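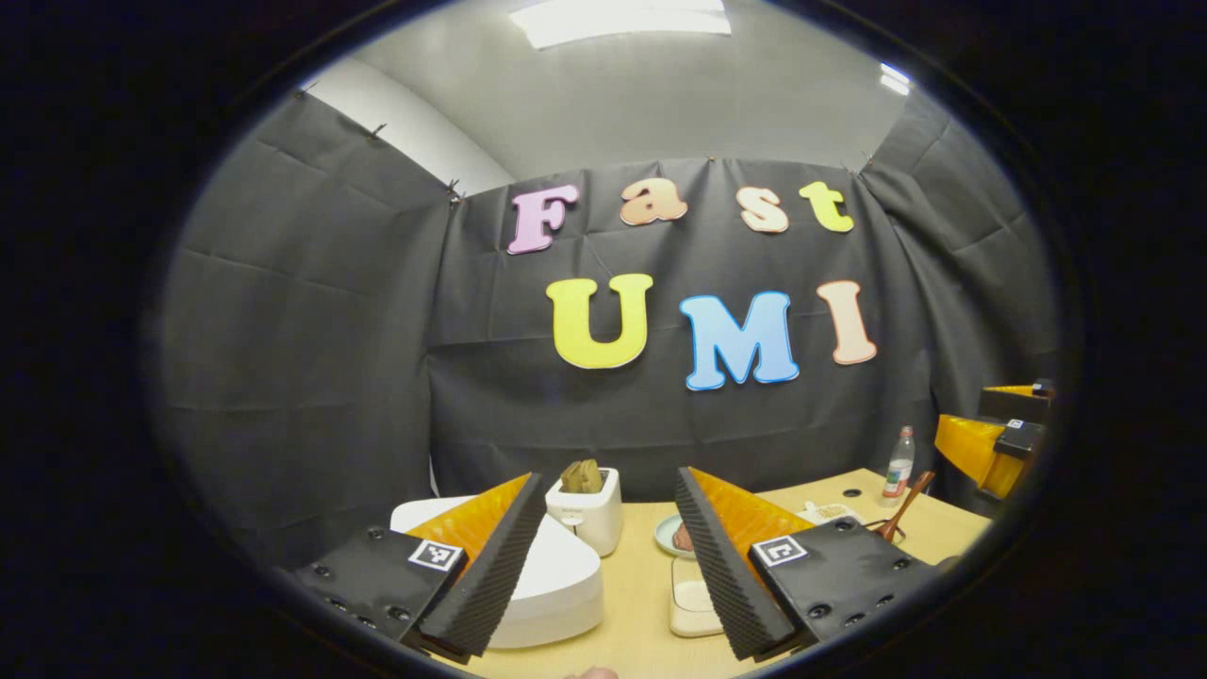 4.2 Curtains, clips and what people stick on them

I'll start with the cloth, as I spent more of this project looking at cloth than I ever expected to. Of the 28 enclosed work tables in the study, most were closed in with fabric of some kind, and the rest used board, shelving or a mix of whatever was going. People chose fabric for dull reasons. It was cheap, it could go up in an afternoon, and the building manager didn't need to sign anything. At Brestine they'd put in for proper partitions in March of the year before and were still waiting when I visited, so the curtains they'd hung as a stopgap had become the walls, more or less.

The layout I kept meeting has a panel at the back and one down each side, with the table pushed in between. Figure 2 is a good case of it: three panels of dark grey fabric and a light wooden tabletop. I've called this the three-panel booth in the tables, though the people who worked in them mostly said "the tent" or "the corner" (one group at Greltis said "the confessional", and I've left that one out of the coding).

Colour came up in the interviews far more than I'd planned for. I had one question on it and ended up with pages. Dark grey was the favourite by a long way, and the reason people gave was that it doesn't compete with what's on the table. Relu Bogdan, who ran the Ferrand site and was very patient with me, had tried a navy set first and took it down inside a week. He said small dark parts just vanished against it. White got a bad name too — two sites had tried bedsheets, and both complained that the overhead lights came straight back at them.

Then there's the creasing. Fabric that has been sold folded keeps its folds, and in a booth those lines sit right at eye level where you look at them all day. In Figure 2 you can see them plainly across the back panel, and the side panel on the left has its own set of diagonal wrinkles. I asked about ironing at every site and got laughed at at nearly every site. One Meltum technician had steamed hers in place and said it was worth every minute, but she also said she wouldn't do it twice. For anyone setting one of these up, my own advice would be to hang the cloth a good while before you need it and see how much drops out by itself.

Fixing the top edge is where the sites really differed. I saw curtain wire, tape, a tension rod, safety pins and a great many clips. Clips won on being easy to move, and they lost on sag, especially where somebody had been stingy with them. Three hold up the left panel in Figure 2, with the white wall showing above the cloth. That bare strip of wall turned up all over the place in my site notes, usually where the fabric had been bought before anyone measured. It bothered me a lot more than it bothered the people working there!

Lighting I'll deal with properly in 4.3, but a word on it now. Cloth walls leave the top open, so a booth gets whatever the room's ceiling gives it. With a panel light more or less overhead people were happy. With the light off to one side, the nearer curtain threw a soft shadow over part of the table, and you'd find desk lamps clamped on wherever they'd fit.

The part I enjoyed most was the decorating. I hadn't gone looking for it, and the first version of the site form didn't even have a box for it. People put names up. The back panel in Figure 2 has "Fast" on one line and "UMI" in bigger letters on the next, in colourful cut-out foam letters with thin white outlines, the yellow U and the sky-blue M being the ones I'd notice first from across a room. Against dark grey, letters like that really do sing. Elsewhere I logged felt shapes, a paper bunting, postcards and a laminated fish.

I went through all 797 diary entries for mentions of these additions, and they came up in 79 of them, almost always in passing: someone had straightened a letter that had slipped, or told a visitor to look for the booth with the fish. So the signs were doing some wayfinding work as well as cheering the place up. I'd be careful about pushing it further than that. The diaries were written by whoever felt like writing, and people who bother to decorate a curtain may well be the same people who bother to fill in a diary.

One loose end. Foam letters on cloth seem to need more looking after than the same letters on board, and the diaries grumble about this quite a bit, but I didn't record what each site had used to stick them on. I've added it to the form for the second round.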